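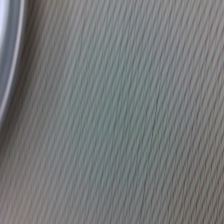

Table mats, at last

I have been putting off sorting the kitchen table since July, and this week I finally cracked. The old cloth had a tea stain the shape of Wales and a scorch mark I'd been hiding under the fruit bowl, so off it went to the rag bag.

What I really wanted was something in a grey-green. Not mint, not khaki, somewhere in the middle, and with a bit of a rib to it so it doesn't look like a school dinner table. I do love a good diagonal stripe! Close to, it goes from sage to a sort of brownish grey depending on which bit you look at, and anything white looks lovely against it (all my crockery is white, so that's handy).

I nearly bought a set of mats from Trustach, but they wanted 35 pounds for 4 and the postage was extra – no thank you. The Prillenura ones were cheaper and the colours were all a bit custardy. I went round and round on this for far too long, with about nine tabs open and a cold cup of tea.

Anyway, supper tonight is soup. I've got 500 grams of carrots that need using up, half a swede and the end of a loaf, and I'm going to sit down at the table and eat it properly, with the radio on and no laptop. The chairs still wobble and the drawer underneath is full of dead batteries and takeaway menus, so that's the next job. I might have a go on Sunday if it rains.

If anyone knows how to get candle wax out of a ribbed surface, do leave me a comment. I've read brown paper and a warm iron, but I'm a bit scared to try it.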